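**Progress report: two-arm kitchen build**
Prepared by Laiba Jatoi for the Wukberg small projects fund
Reporting period ending in December

## Where things stand

The build is past the bench stage. Both arms are mounted at the front of the counter in my home kitchen, they share one controller, and they can be run by hand over the full working area. The task we agreed in the application was handling plates at a sink. I am working on that task now and expect to stay on it through the next period.

Spending to date is $1,744. The last large purchase was the second set of gripper fingers. I don't expect another one this size.

Work since the last report falls under four headings: mounting, cabling, grippers and the plate trials.

## Mounting

The arm bases are in their third position. The first put them too close together and the elbows met when both arms reached for the same spot. The second fixed that but left the right arm short of the back of the sink. In the current position the left arm covers the open counter and the right arm covers the sink, with an overlap along the left rim where a plate would be passed from one to the other.

The bases are set low, in front of the cabinets, so the arms come up and over the counter edge. I wanted to keep the counter itself free. The cost is that the forearm has to clear the front rim of the sink every time it goes into the basin, and the planner did not handle this well at first. I added a keep-out zone along the rim, measured by hand with a steel rule, and moved the entry point a little higher. There have been no rim contacts logged since that change.

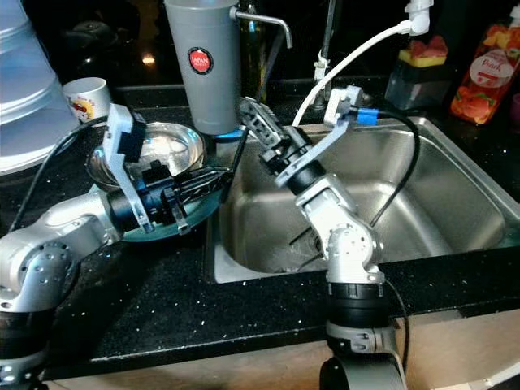

The keep-out zone does reduce how steeply the right gripper can point down into the basin. For plates this is acceptable. For anything small lying flat on the bottom of the sink it is going to be a problem, and I have left that for later.

## Cabling

This took longer than planned. The wrist cable on the right arm was originally tied down tight along the links. It pulled on the connector when the wrist rolled past its middle range, and twice the controller dropped the gripper in the middle of a move. I went back to a looser run with slack at the wrist and at the elbow. The dropouts stopped.

Slack has its own drawback at a sink, where a loop can hang into the basin. For now the rule is that no water runs while the arms are powered, so every trial in this report was done with the tap closed. Before any trial with water I need sleeves on both wrists and a drip shield for the connector. Korudmont has quoted for the sleeves. The shield I will print.

The controller box and power supply have been moved off the floor and onto a shelf inside the next cabinet, with the emergency stop on a lead long enough to hold while standing at the counter.

## Grippers

The fingers are the open lattice type. They bend around an edge better than the solid ones I started with, which slid off plate rims. The lattice fingers are wider, and getting one of them under a plate lying flat on stone is still the hardest part of the job. The approach that works best is to come in from the side at a shallow angle, touch the rim, lift a few millimeters and then close.

I had the Ureck force board set too sensitive for most of the period. It read finger contact with the counter as a grip and closed early. Raising the threshold helped. The right value seems to differ between the two arms and I have not found out why. Swapping the boards over is on the list.

## Plate trials

A trial counts as a success if the arm picks the plate up off the counter, holds it for five seconds and sets it down again inside the marked range of positions, with no help from me. I ran 88 trials with the left arm. Of these, 68 succeeded.

Most of the failures were at the pick. The finger rode up over the rim, or pushed the plate along the counter until the run timed out. Failures were more common when the plate started close to the sink, where there is less space to come in from the right and the metal rim confuses the edge detection. The other cause was lighting. The counter is dark and polished, and in the evening the gripper throws a hard shadow over the plate that the vision code sometimes takes for the plate's edge. 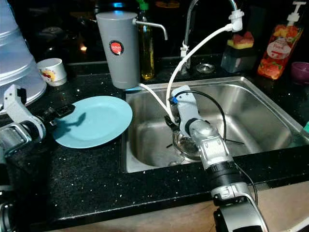
*Left gripper over the plate, with its shadow across the plate. The right arm is reaching into the sink.*

I have tried two things against the shadow. Moving the lamp behind the arms made it worse. Taking several looks at the plate during the approach, and throwing out any edge that moves with the gripper, has been more useful, though it slows the pick. That code came in near the end of the period and only the last batch of trials used it.

I did not clear the counter for these runs. The water filter, the cup, the soap and the rest stay where they normally are, as the application said the setup should work in a kitchen in use. They are entered in the planner as fixed obstacles. When something gets moved I have to update its position by hand, and I have forgotten to do so more than once.

## Changes from the plan

- Handing a plate from the left arm to the right was due this period. It has moved to the next one.
- The Mendonça depth sensor has been dropped. It gave poor readings on the polished stone and on the steel, and the ordinary cameras do well enough.
- Trials with water are on hold until the sleeves are fitted.

## Next period

First the sleeves and shield, then the swap of the force boards, then handover trials with the tap closed. If those go well I will run a short series with water before the final report. I would like to move the remaining sensor money to the sleeves and a spare set of fingers, and need the fund's approval to do that. The full trial log and receipts are in the shared folder.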